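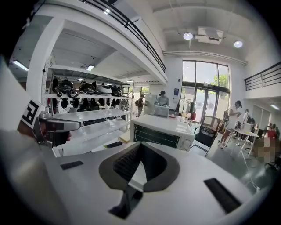

Page 8 of 20

Drerbridge Robotics Club forum > Student projects > Microwave task, handheld grippers

zlucero
22/10/2025
We have 496 demos saved so far. Most are door open, door close, turn the dial. I want to start two-handed runs next, left gripper holds the door, right one puts the item in. Any objections?

canon_kev
One. The left gripper loses its marker whenever it turns past the side of the appliance. I'd fix that before recording more.

saqib_p
Same on my runs. Slow down on the turn and it tracks fine – I lost two out of my last 20.

canon_kev
Slowing down just teaches the arm to be slow. Move the microwave closer to the front of the table.

zlucero
If we move it now, the old demos won't match the new ones. Sondberg rules say one fixed layout for the final set.

swati_bot
They say fixed for the final set, not for practice. Canoncombe changed their table in March last year and had no trouble with it.

saqib_p
I still think it's a waste to redo things over a marker. The target is 1,144 and we're not even halfway.

zlucero
OK. Saqib and I will do one batch each way, same operator, same items, and post the dropout numbers. Please don't touch the table until then.

canon_kev
Fine by me. Check the finger pads too, the right one was slipping when I used it.

swati_bot
Spare pads are in the drawer with the hex keys. Sign them out

Zulema Lucero edited the thread title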